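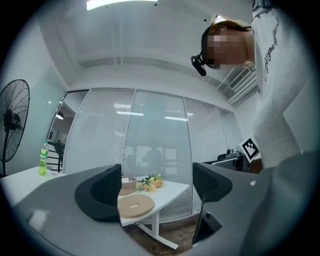
Una persona con sudadera blanca y una cámara sujeta a la cabeza.

El quórum, ese invento para ganar quedándose en casa

Nermin Yurt
3 de enero de 2019

Llevo toda la Navidad discutiendo de quórums. Sé que hay familias que discuten de herencias o de fútbol, pero en la mía salió el referéndum de Urkus entre el consomé y el pescado y ya no hubo manera de volver a hablar de otra cosa. Mi tío sostiene que una consulta en la que no vota la mitad del censo no vale nada. Yo sostengo que mi tío no ha leído la ordenanza (no la ha leído, se lo pregunté) y que el quórum de participación es una de las peores ideas que hemos metido en nuestras leyes con la mejor de las intenciones.

Para quien no haya seguido el asunto: en agosto los vecinos del valle de Urkus votaron si querían separarse del municipio de Handov y tener ayuntamiento propio. Ganó el sí con el 73 por ciento de los votos. Y no pasó nada, porque la participación se quedó a dos puntos del mínimo exigido. Dos puntos. El alcalde de Handov salió esa misma noche a decir que los vecinos habían hablado «con su silencio», frase que me sigue poniendo de mal humor cada vez que la recuerdo, y mira que ha llovido.

Aviso de entrada que a mí la segregación de Urkus me parece un error. Un ayuntamiento tan pequeño va a tener que mancomunar la basura, el agua, la biblioteca y casi hasta el bando de fiestas, y dentro de cuatro años estarán todos quejándose del secretario compartido. Si viviera allí habría votado que no. Lo digo para que no se me acuse de barrer para casa: me fastidia cómo perdió una propuesta que yo también quería ver perder.

El silencio no es una papeleta

La campaña del no en Urkus consistió, básicamente, en no hacer campaña. Ni un debate, ni un folleto, ni una mesa en la plaza. ¿Y para qué? Con quórum, el partidario del no tiene dos maneras de ganar: convencer a la gente de que vote en contra o convencerla de que no vaya. La segunda sale mucho más barata, y encima te regala a todos los que no pensaban ir de todas formas —el que está de viaje, el que está enfermo, el que pasa, el que lleva quince años empadronado allí y vive en otro sitio—. Todos ellos cuentan como noes sin haber abierto la boca.

Hay algo peor, y es lo que ocurre con el secreto del voto. En un pueblo donde se conoce todo el mundo, si los de un bando se quedan en casa, cruzar la puerta del colegio electoral es casi lo mismo que enseñar la papeleta. Una señora me escribió después de mi anterior artículo para contarme que ella quería votar que no, con su sobre y todo, y que al final no fue porque su cuñada le dijo que ir era ayudar al sí. ¡Y la cuñada tenía razón! Eso es lo grave. Con ese sistema, un voto negativo puede ser justo el que haga falta para que la consulta alcance el mínimo y salga aprobada. Que alguien me explique en qué clase de votación conviene esconder el voto para que cuente. 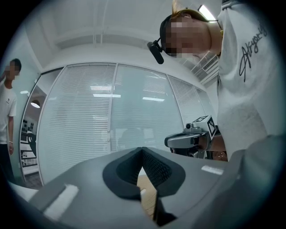 Lo que dicen los defensores (y no dicen ninguna tontería)

Mi tío, que es cabezota pero listo, contraataca siempre por el mismo lado: ¿y si vota el 20 por ciento y decide por todos? ¿Va a partirse un municipio en dos porque un grupito muy movilizado tuvo un buen domingo? Es una objeción seria y no pienso despacharla con un gesto de la mano. Una segregación no es cambiar el nombre de una calle. Es difícil de deshacer, afecta a gente que ni siquiera puede votar en ella (los vecinos de Handov que se quedan, por ejemplo, que también pagan la factura) y conviene que detrás haya algo más que entusiasmo.

De acuerdo. Pero entonces pidamos entusiasmo en la medida justa y pidámoslo de cara. Si queremos que una decisión importante tenga respaldo amplio, exijamos un número mínimo de votos a favor, calculado sobre el censo. Se llama quórum de aprobación y tiene una virtud enorme: votar que no jamás puede ayudar al sí. El que está en contra va y vota en contra, tan tranquilo, y el que quiere cambiar las cosas sabe exactamente a cuántos vecinos tiene que convencer. Quedarse en casa sigue teniendo su efecto, claro, no hay fórmula limpia del todo, pero desaparece la trampa de la cuñada.

También se puede pedir una mayoría reforzada, o dos votaciones separadas por unos meses, que a mí es lo que más me gusta para los asuntos de límites territoriales. Votas, se negocia el reparto de bienes y deudas, y vuelves a votar con las cuentas delante. En Urkus se votó sin saber quién se quedaba con el préstamo del polideportivo. ¡El préstamo del polideportivo! Medio valle se enteró de que existía por la prensa, ya en septiembre.

Y la tecnología, cómo no

Supongo que era inevitable que alguien propusiera arreglarlo con una aplicación. El ayuntamiento de Handov ha anunciado que para futuras consultas estudia contratar Motetix, un sistema de voto por internet, «para fomentar la participación». No tengo nada contra los ordenadores y no soy quién para juzgar el cifrado. Lo que digo es que la gente que se quedó en casa por estrategia se va a quedar igual de quieta con el móvil en la mano. El problema está en el incentivo, y el incentivo está escrito en la ordenanza.

Mucho más me interesa la propuesta Kazlauskienė, que circula desde otoño entre varios ayuntamientos de la comarca y que casi nadie ha comentado, supongo que por lo aburrido de su redacción. Son pocas páginas y vienen a decir lo que llevo aquí media tarde diciendo: fuera el mínimo de participación, dentro el mínimo de apoyos, y documento económico obligatorio antes de abrir las urnas. Le pondría algún pero —el plazo para impugnar me parece cortísimo y no aclara qué pasa con los empadronados recientes—, aunque la firmaría mañana mismo.

Los de Urkus ya han dicho que volverán a pedir la consulta. Están en su derecho y yo volveré a escribir en contra, espero que con adversarios que vayan a votar y con un no que se gane contando papeletas. A mi tío le he mandado la ordenanza por correo. Todavía no me ha contestado.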